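Search this encyclopedia Go

Ciltau (software)

Ciltau is a perception and labelling package used to turn head-mounted video of people doing kitchen work into training material for robot control systems. It takes in recorded footage, finds the hands in each image, guesses what they are holding and attaches a short action label such as "pinch", "press" or "release". The labels are then passed to a separate planner. Ciltau itself moves nothing, although it has often been written about as if it did.

The package was developed at Ullgate and first released in June. Its current version is 5. A sister tool, Vergara, handles playback and hand correction of labels, and the two are usually installed together.

Purpose

The stated aim of Ciltau is to cut the amount of human labelling needed before a robot can be taught a task from video. Early publicity material said that a user could record a cook at work and have usable labels by the end of the day. Whether the labels are usable depends a good deal on who is asked. Groups that want a rough index of their footage tend to be satisfied. Groups that want to train a controller have been less so, and most of them still employ people to go through the output in Vergara.

Method

Processing takes place in 4 stages. The first finds hands and forearms and decides which is left and which is right. The second looks for an object near the fingertips. The third follows both over a short run of images, and the fourth picks an action label from a fixed list.

The first stage is generally agreed to work well on plain surfaces. The second is weaker. Ciltau has no real notion of what food is made of, and small pale items are a known source of trouble, as dough, clay and a bulb of garlic can all give much the same outline. The makers' answer is a catch-all class, "held item, soft or unknown", which keeps the error figures low by declining to commit.

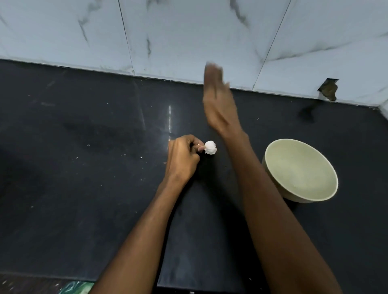 Two-handed work on a black counter: the left hand pinches a small white lump, the blurred right hand is raised beside a pale green bowl.

Fast movement is the other difficulty. When a hand is blurred the fingertips are spread over several possible positions, and the software has to choose between tapping, waving, clapping and simply moving away. A single image does not hold enough to settle the matter. The third stage is meant to help by looking at the images on either side, but it was tuned on slow, deliberate actions and tends to smooth a quick tap out of existence. Users have reported whole runs of kneading and patting labelled as "hold".

Glossy worktops add a further problem. A bright streak of reflected light may be taken for an edge or a utensil, and crumbs are sometimes promoted to objects in their own right. A filter introduced in version 3 removes anything below a set size. It also removes peppercorns, seeds and the ends of herbs, so it has to be switched off for any task where those matter.

Evaluation

The most quoted test of Ciltau is the Clercombe set, a collection of 383 short clips with labels made by hand. The package scores highly on it. The result should be read with some care. The clips were chosen by the same team that wrote the action list, and any clip on which the human labellers disagreed was left out before scoring – so the hard cases, which are the ones a buyer would want to know about, were never counted.

The scoring rule has also been criticised. A label is marked correct if it overlaps the true action at all, however briefly. A label that starts late and runs well into the next movement can therefore pass, though it would be of little use to a controller that needs to know when to close its fingers. No stricter score has been published for the full set.

Use with planners

Ciltau output can be read by most planners that accept timed action lists. Contact force is not recorded, and cannot be, as the only input is video. Instructions such as "press" reach the planner without any indication of how hard. Some users fill the gap with a fixed value for each object class, which works tolerably for bowls and jars and poorly for anything that squashes.

Claims that robots have "learned to cook" from Ciltau labels rest on demonstrations in which the force values, the starting positions and the order of steps were set by hand. The part played by the labels in those demonstrations has not been measured separately.

See also

Vergara (label editor)
Clercombe set
Hand tracking
Learning from demonstration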